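Notebook, laundry automation trial
Prurnevwood residential care home, staff workroom
Entry of 19 March 2021
Written by Negin Hosseinzadeh for the project group and the laundry staff

1. Purpose of this entry

The trial of the two-arm unit from Utico has now reached the loading stage. The February entries dealt with installation, network access and the safety briefing. This one records the loading work and sets down what has so far changed for the people who do the laundry. Figures are taken from the run log. Opinions are marked as such.

The task under study is small. An item is to be taken from a basket on the floor, brought through the door opening of a front loader and released inside the drum. The door is then to be closed. Sorting, stain treatment, dosing and folding remain with the staff and are outside the trial. Program selection is also done by hand for the present.

2. Basket to drum

Test items are towels and small garments in strong colors. The Rirnex control software handles these more reliably than white linen, and white linen is most of what the home washes. The limitation has been raised with Utico and should be kept in mind by anyone reading the figures below.

The wrist view is the one we consult first when a grasp fails. It gives the position of the fingers relative to the cloth before they close.

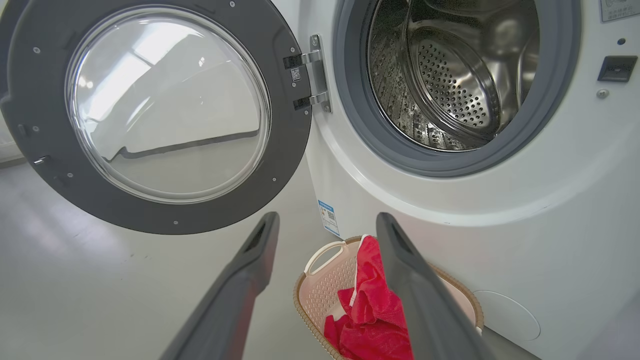
Wrist view, right hand. Door fully open, red towel in the basket.

Log totals to date: 484 loading attempts, of which 134 needed a person to step in. Most interventions fall into two groups. In the first, the fingers close on a single layer of cloth and the item slips back over the rim of the basket. In the second, part of the item hangs over the gasket after release and must be pushed in before the door can be closed. The second group matters more. A trapped corner may damage the cloth or the seal, and it is easily missed by someone who has been told that the machine is loaded.

Action: a visual check of the gasket is to be made by the person on duty before every start, and initialed on the sheet. This applies to good runs as well.

3. Changes to the work

Before the trial, one person loaded, started and emptied the machines and carried on folding in between. The load itself took little time. It did, however, require bending to floor level again and again through the shift, and this was the complaint that led the home to apply for the trial.

The bending has been reduced on trial shifts. Three things have been added in its place: the gasket check, the run sheet, and waiting. Waiting is the least satisfactory. The unit is slower than a practiced person by a wide margin, and staff report that they do not feel free to leave while it is in motion. The safety instruction does in fact permit them to work at the folding table, but the wording is poor. I have redrafted it and will circulate the new text.

There is also the matter of the basket. It has to be set down directly in front of the machine, with the long side parallel to it. A basket placed at an angle leads to more missed grasps. Staff previously left it wherever was convenient, and several have remarked that they are now arranging the room for the unit.
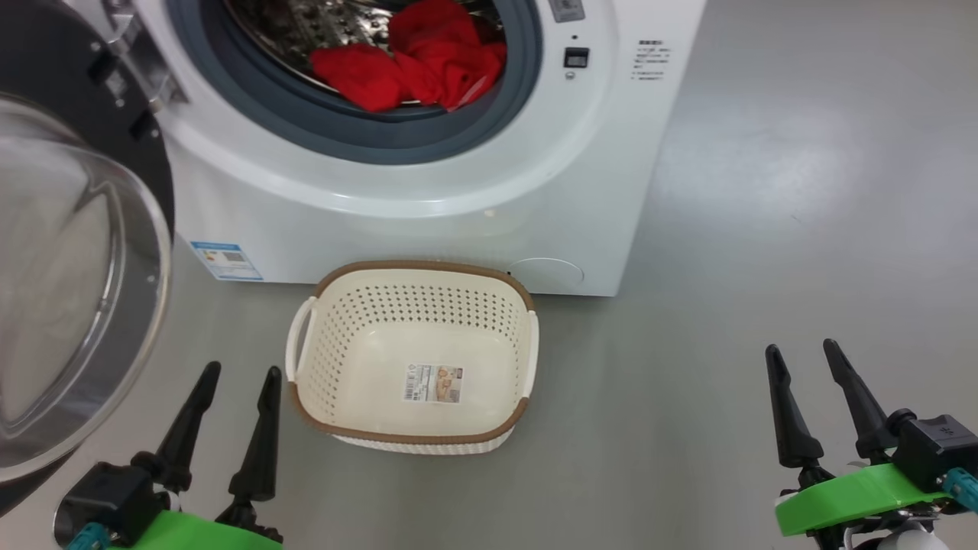
Shen objects that the trial counts what the unit does and leaves out what is done for it. Setting the basket straight, clearing the floor and checking the seal are all work, Shen says, and none of it appears in the log.

The objection is accepted. From the next session the run sheet will carry a column for preparation time, to be filled in by whoever sets up. Almost 9 minutes were needed for the one setup I timed myself, but a single measurement is not to be quoted outside this notebook.

4. Mixed loads and the door

Mixed loads were tried with colored and light items together. The light pieces were harder for the software to separate from the basket. Two operators took turns at the stop button, and neither reported difficulty in following what the arms were about to do.

With the door in the way, the interior must be judged through the glass, and daylight on the curved surface makes this harder. The staff have always dealt with it by moving their heads. For the unit, a change of wrist angle serves the same purpose but costs time.
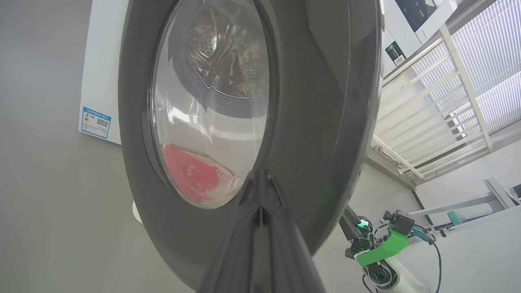
Low view through the door glass. Red garment and a lighter item at the bottom of the drum; second arm at right.

5. Open points

Utico to reply on white linen. Reminder sent.

Blinds: try the session with the slats closed and compare.

Duty roster: no hours are to be removed from the laundry on the basis of this trial. The home's management has confirmed this in writing – copy in the project folder. Staff asked for the statement to be posted in the workroom and I support the request.

Run sheet: add the preparation column and a line for remarks. The present sheet has no room for remarks, and some of the most useful ones have been written on the back.

Safety text: new draft to Shen for comments before it is circulated.

N. H.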